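11월, 화요일 밤

오늘은 드디어 작업 탁자를 치웠다! 말이 탁자지 지난 몇 주 동안은 그냥 잡동사니 선반이었다. 영수증에 컵에 사탕 껍질까지, 도대체 언제 이렇게 쌓인 건지. 일레가 저녁에 들렀다가 "여기 원래 노란색이었어?" 하고 물어서 좀 창피했다(그래도 같이 치워 줬으니 봐준다).

닦기 시작하니까 은근히 재미가 붙었다. 마른 수건으로 한 번, 젖은 수건으로 또 한 번. 반들반들한 주황빛 도는 노란색이 나오는데, 이 색 때문에 샀던 게 새삼 생각났다. 불을 켜면 번쩍번쩍 비쳐서 눈이 좀 부시긴 하다.

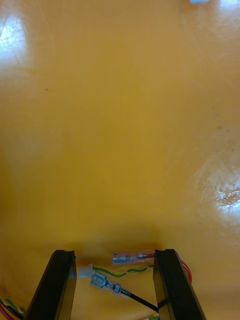
전선은 결국 다 못 치웠다. 파란 절연 씌운 암단자는 자꾸 찾게 되니까 그냥 손 닿는 데 두는 게 편하다. 서랍에 넣으면 또 못 찾고 새로 살 게 뻔하고... 지난번에도 Kairys에서 한 봉지 사 왔더니 집에 똑같은 게 3봉지 더 있었다. 유르기타한테 말했더니 한참 웃더라.

잔흠집은 아무리 문질러도 그대로다. 먼지도 닦고 돌아서면 또 보이고. 마르구스는 광택제를 바르라는데 냄새가 싫어서 일단 보류! 수건 빨아 널고 나니 벌써 11시가 넘었다. 내일은 4시쯤 들어올 것 같으니까 전선부터 길이별로 묶어 놔야지. 케이블 타이 사 오는 거 잊지 말기.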